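Hondotier Home Repair Training Program
Interim Progress Report to the Brouwer Fund
October 25, 2022
Prepared by Indira Nair, Program Manager

Summary of the period

The program continued to offer evening courses in basic home repair to adult residents of Hondotier and the neighboring district of Ciseser. Enrollment reached 153 by the end of September, against 15 in the pilot group. Courses in plumbing, drywall and simple carpentry are running on schedule. The weatherization course is behind schedule, as explained below.

Enrollment and attendance

Demand was strongest for the plumbing course, which filled within the first week of registration and now has a waiting list. Attendance in drywall fell in September when the bus route serving Ciseser was changed. We have moved the start of that class back by half an hour so that participants can make the later bus, and attendance has begun to recover.

Participants delivered 249 hours of supervised repair work in the homes of older residents. Most jobs were small: leaking faucets, sticking doors, loose handrails. Two requests involved electrical panels and were referred to licensed contractors, in line with the terms of the grant.

Weatherization course

The course was to open in September. The instructor first appointed withdrew for family reasons, and the position had to be advertised again. An offer has now been made. We ask the Fund to approve a revised start date in January, with no change to the total award.

Tools and supplies

Spending on tools and supplies to date is $3,364, which is within the approved budget line. The lending shelf operated through Fastia, our scheduling system, allows participants to reserve hand tools for up to one week. Late returns remain a problem, and a reminder message is now sent the day before each item is due.
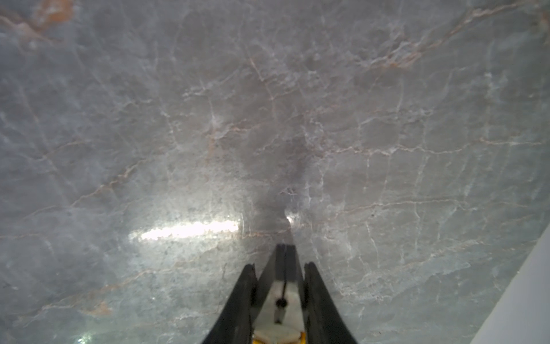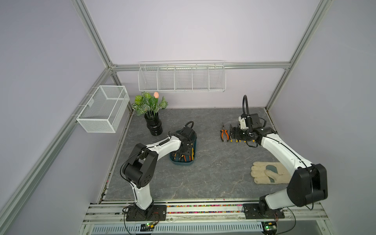 Tray of hand tools
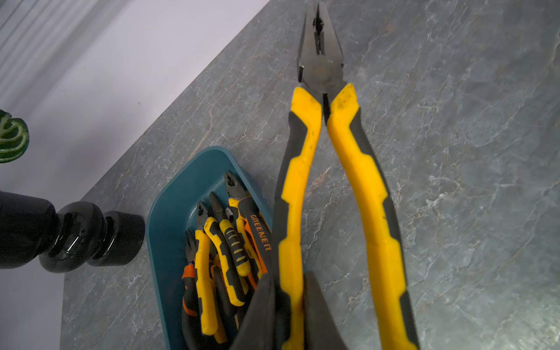
Priorities for the next period

We will complete the hiring of the weatherization instructor and open registration in December. A second plumbing section will be added if a suitable evening room can be secured. We also plan to shorten the intake form, which several applicants found difficult to complete without help.

The final financial statement for the current period will be sent separately once the September invoices have been reconciled. Questions about this report may be directed to the Program Manager.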